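From: Milan Smits
To: Dokham Readers list
Date: Jan 1, 2024
Subject: Re: [dokham-readers] What should we read for the women in science series?

Hello everyone, and a happy new year to all of you,

Brian Kaijage wrote:

> Dear all,
> I promised to get the ball rolling on our next theme. We had such a good
> talk in December about the codebreaking book that I'd love to stay with
> women whose work got left out of the usual story. Could people send in
> titles? Biographies, novels, even picture books if you think they hold up
> for grown-ups. My one request is that we keep it under 400 pages this
> time, as my eyes are not what they were.
> Also, does anybody still have the library's copy of the Fidetti memoir?
> They have written to me twice.
> Brian

Brian, thank you for starting this off, and I'm sorry it has taken me so long to answer. We had a full house over the holidays and I hardly sat down with a book until the last of the cousins had gone home. The memoir is with me, I'm ashamed to say. It had slipped behind the others on the shelf in the spare room, and I'll take it back on my next trip into town (and pay whatever they want for it!).

I did manage to get through a few things that might suit us, so let me put them down while they're fresh. I've tried to say who each one would please, because I know we don't all want the same kind of book, and I still remember how the evening on the whaling novel went.

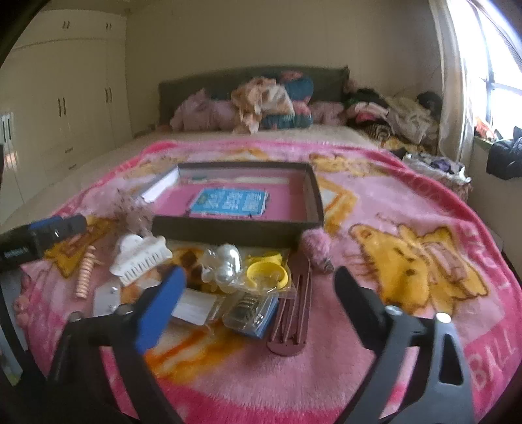

1. The Lambrechts biography

Brian lent me this one, so he'll be glad to hear I finished it. It follows a woman who spent her working life measuring starlight from glass plates, for very little pay, while the men down the hall signed the papers. The first 80 pages are slow going, all grandparents and boarding schools, and I nearly gave up. Please don't! Once she gets to the observatory it's wonderful, and the letters between her and her sister made me laugh out loud more than once. I'd put this at the top of my own list.

2. The Jatow novel

A made-up story, but you can tell the author did her homework. It's about two chemists who share a lab bench and then stop speaking to each other. I loved the first half and was cross with the ending, and I'd very much like to hear whether anyone else feels the same way. It's short, and it would be a good pick for a month when people are busy. There is one chapter on dyes that I read twice just for the pleasure of it.

3. The essays

I've only dipped into these, so take this with a grain of salt. There are four long ones and a handful of shorter pieces, mostly on nurses and midwives who kept careful records that doctors later used. The one on page 91 is the best of those I've read. We could take a single essay for an evening and leave the rest to anyone who wants to go on.

As for picture books, I'm all for it. My niece has one on women mapmakers that I ended up reading after she'd gone to sleep, and it taught me more than I'd like to admit. I'll ask her mother for the title.

Would it help if I wrote to the library to ask how many copies of the Lambrechts they can get hold of? I can do that when I return the memoir. If anyone would rather have it in large print or on audio, drop me a line first and I'll ask for that too.

Warm wishes to you all,
Milan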